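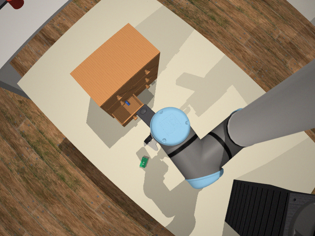

Page last updated: December 30, 2021

About Mathebula Motors

Hello, and thanks for stopping by. Most people who land on this page are halfway through looking at a car and want to know who they'd be buying it from, so we'll try to tell you properly, and if it goes on a bit, well, that's how we are in the showroom too. Put the kettle on.

Mathebula Motors is an independent used car dealership. We sell sedans, wagons, small SUVs and the odd ute, mostly between three and ten years old, and we service what we sell in the workshop out the back. We're not tied to any manufacturer, so if you come in wanting a hatchback and drive home in a different make of hatchback, it's only because you liked that one better.

The business was started by Busisiwe Molefe, who had spent a good part of her working life in the service department of a much bigger dealer and had got tired of seeing cars come in with problems that should have been mentioned to the buyer. Mathebula is her mother's family name. She began with four cars on a rented gravel lot beside a tyre shop, with a folding table for a desk, and the first one she sold was a silver wagon with a tow bar and a dent in the tailgate. The buyer knew all about the dent. It was written on the windscreen card.

Nokuthula Van Wyk joined the year after to look after the books and finance applications, and very quickly ended up looking after almost everything else. If you ring during the week it's usually Nokuthula who answers. She'll ask what you're driving now, how many kids or dogs or surfboards need to fit in the back, and whether your driveway is steep. Please don't be put off by all the questions! She has talked more than one customer into a cheaper car than the one they rang about. 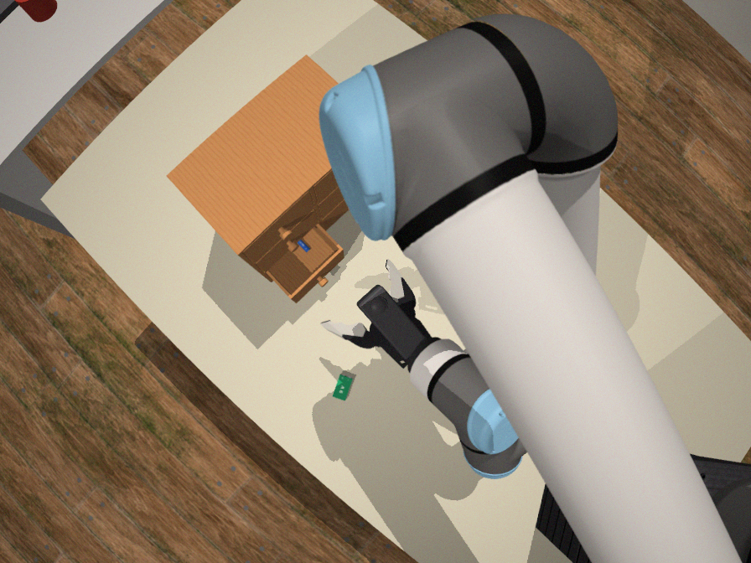
We moved to our present yard on Aravus Road when the gravel lot was sold, and that gave us room for a proper workshop with two hoists. Every car goes through it before it gets a price. Our mechanics check brakes, tyres, suspension, cooling, air conditioning, lights and all the fiddly electrical bits (power windows, reversing camera, the Bluetooth that never wants to pair), and the written report sits in the glovebox for you to read. If something was replaced, the invoice is in there with it. You're very welcome to bring your own mechanic along as well, and we'll happily put the car up on the hoist for them.

Since those early days we've sold some 1596 cars, and a fair few of those went to people who had already bought one from us, or to their sons and daughters. We've a soft spot for first cars. There's a bit of a tradition that the new driver gets to ring the old brass bell by the office door, and you can hear it right down at the Pastuletti bakery on the corner, where they've been very patient with us.
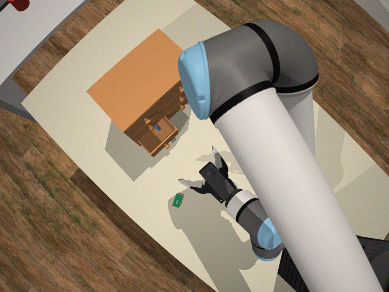

On price, we put one figure on the windscreen and that's the drive-away figure, with registration and transfer included. We look at what similar cars are fetching and try to come in at a fair number from the start. Trade-ins are valued while you wait, usually over a coffee, and we'll show you how we got to the amount. Finance is there if you want it, and nobody will look sideways at you if you've arranged your own through the bank or credit union.

Every June we run our Anen Winter Check, named after the little street where the first lot was. Bring in any car you've bought from us, however long ago, and we'll test the battery, top up the washer bottle and look over the wipers and tyres at no charge. It gets busy, so do book ahead.

The yard is open seven days, with the workshop open Monday to Friday. Come and have a wander. If you'd like a particular car cleaned up and waiting out the front for a test drive, give Nokuthula a ring the day before and she'll sort it out for you.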